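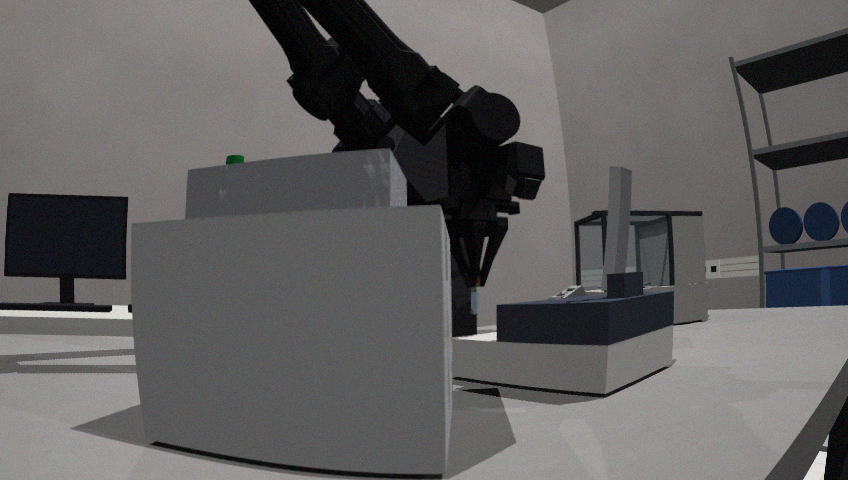 Can It Do Chores Yet? The Gallery, Part 5

Print this page | E-mail this page

Welcome back! For anybody new, I collect pictures of robot work and then go on far too long about whether any of it means a machine can clear the supper table. Last time I looked at sweeping and mopping, which machines have pretty well figured out as long as you pick up your socks first. This time it's small stuff on tabletops. Picking up a little thing, carrying it over to a bigger thing, putting it down the right way up. If you've ever put away spice jars, you know the job.

Both pictures in this part come from a simulation, so the room, the table and the arm are all computer-drawn. I've come around on these. I used to skip past them looking for real metal, but an awful lot of the practice happens there now, and a dropped vial costs you nothing when it's made of math.

Why a lab and not a kitchen? I get this one a lot. A lab bench is a kitchen counter with better manners! The appliances stay put, the tools have a place, and no one leaves a banana on top of the scale. If an arm can't handle small containers on a tidy bench, I don't want it anywhere near my juice glasses. And if it can, well, then we can start messing up the counter bit by bit and see how long it keeps its head.

The vial picture first (top of the page). I love how thin the business end of that gripper is, all those narrow dark fingers coming down to a point and one small pale vial held upright at the tip. Think about holding a birthday candle straight while you look for the cake.

Next, the same room from up high. You get the whole table from here, and what I notice is how much of it the arm itself takes up once it folds over on its own elbow — the little rack with its light gray round items is right there next to the wrist. My own elbow has knocked over plenty of things it wasn't even using.

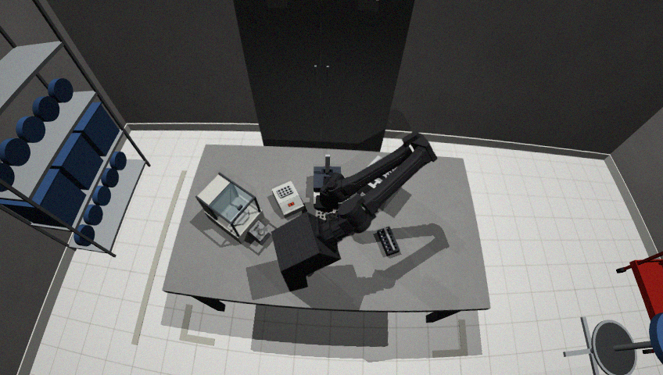
A reader wrote in last month to say that I'm too easy on the machines, that reaching is the simple half of any chore, and that she'll be impressed when one of them notices the jar lid isn't on tight. Her dishwasher, she added, has been promising to do the dishes for 20 years and she still scrapes every plate.

She has me there, mostly. Noticing is the hard part. When I put a lid on a jar I feel the thread catch, I hear it, and I back off and try again without thinking. An arm has to be given every bit of that. Still, I'd argue reaching isn't as simple as it looks from the couch. Watch a toddler with a cup sometime.

Where I think things stand, chore by chore, as of this part:

Floors. Yes, mostly. Stairs still win.

Folding. I spent an afternoon with the Podik, the countertop folder that clips your shirts up one at a time. It folded 18 shirts out of a basket of 20 and did them nicely, too. The other two were a hoodie and something with a zipper. I was delighted! But I did clip on every single shirt by hand, and I could have folded them in that time.

Shop floor. The parts room at Slanina, over in Ronby, has an arm that moves washers and fittings from trays into bins. On the morning I visited it got 94 trays done before lunch and stopped once, when two trays stuck together. A person pulled them apart and off it went. It's the best chore machine I've seen in the flesh, and it's also the one with the least to decide.

Dishes. Loading, no. I've seen one plate go in beautifully. I've never seen the fork drawer done.

Small glass things. Getting closer, and this is where I'd put my dollar. Folks on the Boltora message board have been trading tips on practice setups where the table gets shifted a little on every try, so the arm can't just memorize the spot. That's exactly what a home does to you. Somebody moves the toaster and your whole morning is off.

So can a machine do chores yet? Some of them, in some rooms, with somebody nearby to unstick the trays. I find that pretty exciting, to be frank. When I started this gallery I had one blurry picture of a vacuum stuck under a radiator.

Part 6 will be about doors and drawers — handles, knobs, that cupboard everybody has that needs a lift and a shove. If you have a picture of a machine trying to open something, send it along and tell me how it went.

Contact | Copyright Can It Do Chores Yet? All rights reserved. | Back to top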